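Cable entry and desk grommets: changes for the Lekia fit-out

2018-01-16

The level two fit-out at Lekia moves to floor-fed power in June, and the desk specification has been revised to suit. Rhiannon Watkins has issued the new drawings. Staff ordering furniture before then should work from revision C only.

Floor boxes will sit on a grid, with one box serving each pair of desks. Every box carries two general power outlets and two data outlets. Leads rise through a flexible spine to a tray under the desktop. The tray is 300 mm wide and must be fixed clear of the rear rail — the earlier drawing showed it hard against the rail, and the plugs fouled.

Extension leads and double adaptors are not to be placed in the tray. Power boards must be tested and tagged before use.
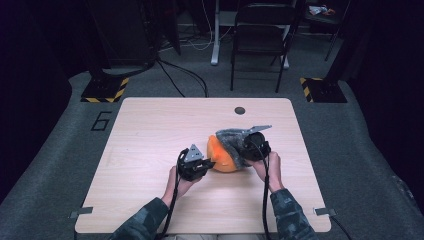
Grommet position has drawn the most queries. The revised drawing places a single round hole at the rear of the top, offset from centre to clear the monitor arm clamp. The light wood-grain table shown has its hole near the far edge, slightly right of centre, and the two black cables run off the near side instead. Leads routed that way will be picked up at inspection under the new specification.

Queries on existing desks go to Tobias Yazzie.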